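Skosteck Hearing Interpreter Kit
Two-channel portable interpretation set for immigration hearings, legal clinics and detention visits

We get excited about this kit, and it is a box of headsets, so bear with us. Anyone who has sat through an immigration hearing with an interpreter whispering over one shoulder knows how much gets lost. The judge talks, the government's lawyer talks over the judge, the interpreter is a sentence behind, and the person whose case it is catches maybe half. The Hearing Interpreter Kit puts the interpreter's voice straight into the listener's ear, clearly and at a volume the listener picks.

The interpreter wears a small transmitter and speaks quietly into a headset microphone. Listeners wear a receiver on a neck cord or clipped to a pocket, with one dial for volume and a switch for the channel. That's the whole thing! A first-time user can be set up before the clerk has finished calling the case.

Two channels mean two languages can run at once. This has been wonderful for family cases where the parents follow best in an Indigenous language and the children in Spanish, and for rights presentations where a mixed group sits in one room. A lawyer can listen to either channel to hear what is being said to a client.
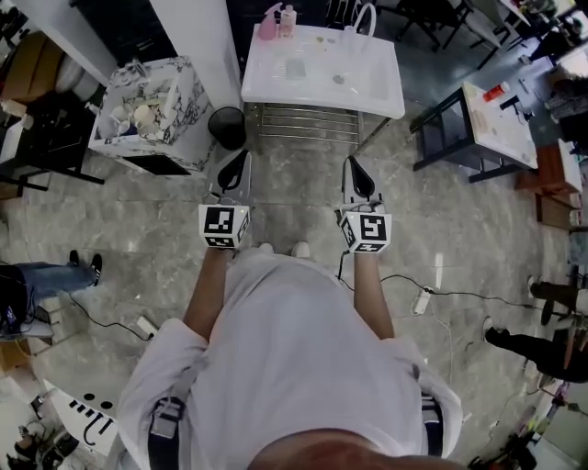
Range is 300 feet in open space, and less through walls. In a normal courtroom or visiting room you will never get near the limit. If the office next door is running a kit as well, ask us for a set on the alternate frequencies when you order - they look the same but carry a green dot on the battery door.

The receivers run on 2 AA batteries and go 30 hours on a set of alkalines. We thought hard about a built-in rechargeable pack and stayed with AAs, mostly on the advice of people who do detention visits a long drive from anywhere. Every gas station has AAs. Rechargeable cells work fine too, though you'll get fewer hours from them.

New since February is the Kovalchuk earpiece, and we are very happy with it. It hooks over either ear, sits outside the ear canal and wipes clean with an alcohol pad. The old foam headphones were comfortable but the pads wore out fast when they were passed from person to person all day. You can still order the foam type if your listeners like them, and replacement pads come in bags of 50.

What's in the case

Transmitter with headset microphone
Second transmitter for channel B
Receivers with neck cords, 10 in the standard kit or 30 in the clinic kit
Kovalchuk earpiece for each receiver
Alkaline batteries for the first use
Catanero hard case with cut foam and a slot for each unit
Instruction card in English, Spanish, French and Haitian Creole

The Catanero case deserves a word. It locks, it fits under an airline seat in the standard size, and the lid lifts off completely, so a guard at a security desk can look at everything without unpacking it. The clinic size is heavier and has wheels.

Getting it through the door

Rules on electronics are different at every court and detention center, and they change. Call ahead. We supply a one-page equipment letter that lists each item, says what it does and states that none of it records. The transmitters have no memory and no recording output. Some facilities will want the letter a few days before the visit, and a few will only let in the interpreter's transmitter and one receiver, so the foam is cut to let you pull out a small set easily.

Borrowing a kit

Our Sarngate office keeps loan kits for nonprofit legal programs. You pay shipping one way and can keep the kit for a month. Try it in your noisiest room, with your fastest talker. If you end up buying, we'll swap the loan set for a new one and you can hang on to the spare earpieces.

Neck cords are now breakaway type on all kits. Older cords can be exchanged free of charge.

Page updated 4 Oct 2006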